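Ó Flaithearta Guest House
Room check, Room 4 (back bedroom)
Checked by: Muireann Ní Chonaill
Date: 11th September
Next full check: June

Smoke alarm – OK. Tested, loud. Apologies to Room 3.

Window restrictor – OK. Opens as far as it should and then sulks.

Escape route – ACTION. Landing clear apart from the ironing board, which has now been on three of these forms. Tadhg to find it a home.

Heater – OK. Thermostat knob back on. Please stop taking it off to see how it works.

Sockets and leads – ACTION. Extension lead running under the rug. Remove. Fasil has offered his opinion that it is neater there, and it is noted.

Bedside lamp – OK. New bulb.

Wardrobe – ACTION. Wall bracket has one screw doing the work of two.

Headboard – OK. Cream, arched, carved star in the middle. Gave it a good shake and it stayed put. Dust the carving, it holds on to everything.

Bedspread – OK, with comment. Bears, dogs and "Sweet Memories" stay for now. Hamdia priced a plain one at 73 euro and the subject was dropped. It must not trail on the floor on the door side – trip hazard, bears or no bears.

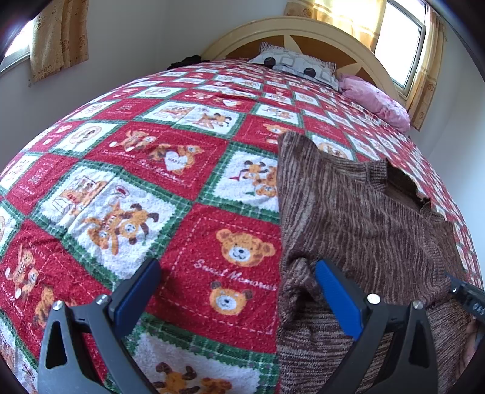

Loose items on bed – ACTION. Brown knitted thing to be folded or claimed before the room is let. Lost property is the box under the stairs, and it has a lid for a reason.

Mattress label – OK. Present and legible.

Door closer – FAIL. Slams. Florêncio to adjust, again, with the right screwdriver.

Overall: 4 actions, 1 fail. Room not to be let until the door is done.

Signed: M. Ní C.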